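4.3 Looking After the Waledden Cell

Most papers like ours give the cell one sentence and move on to the learning results. I'm going to spend a bit more time on it, as the upkeep ate more of my spring than the policy training did, and I'd have loved to read somebody else's notes first!

The Waledden cell is a two-arm setup that we put together at Plarnmont. Each arm ends in a two-finger gripper and carries its own small wrist camera, and a fixed camera watches the workspace as well (so every recorded episode comes with three views). Episodes are logged through Wei, our in-house recorder, which stamps all three streams off one clock. We logged 572 usable episodes for this paper out of 994 attempts. A good share of the ones we threw out had nothing wrong with the arm motion at all. The wrist view had slipped relative to the fingers, and we only caught it when we played things back.

So now there's a routine. Every morning I open and close both grippers with nothing in them, watch the finger tips come together, and check that both tips show up in the wrist view where the reference picture says they should. If they've wandered, I loosen the camera bracket, nudge it, tighten it again and redo the hand-eye calibration. The whole thing takes a coffee's worth of time. After every 500 cycles the finger pads come off, get wiped down with alcohol and go back on with fresh thread locker (the blue kind, please, the red kind cost us a pad). Cables get a tug test at the same stop. We had one connector on the left arm that would drop out only when the wrist was rolled all the way over, and it took me until Wednesday of a very long week to find it.

Glare was our other headache. A shiny work surface throws the ceiling lights straight back into a wrist camera, and auto exposure then pumps up and down as the arm travels. We locked exposure and white balance on both wrist cameras and left the fixed one on auto, and the flicker in the recordings went away. The depth estimates from the Plustgate software still get noisy over bright patches, so we mask those out before training. The mask is rebuilt any time a light or a tray gets moved.

Figure 6 has two wrist-camera views and one from the fixed camera.

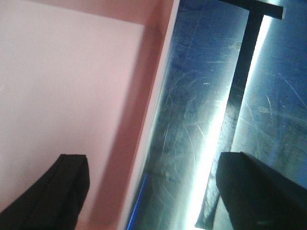
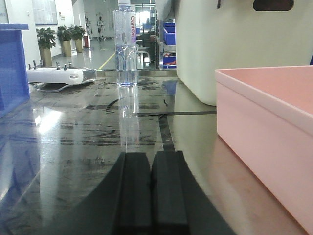
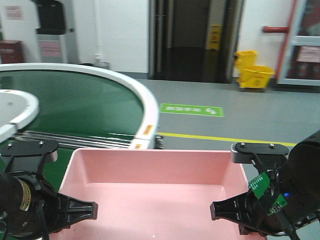

Figure 6. Views from the Waledden cell. Gripper fingers and pink surfaces show up in all three.

How often does the hand-eye calibration need to be redone if the morning check looks fine?

We redo it every 60 operating hours regardless, and also after any pad change or any bump hard enough to trip the arm's protective stop.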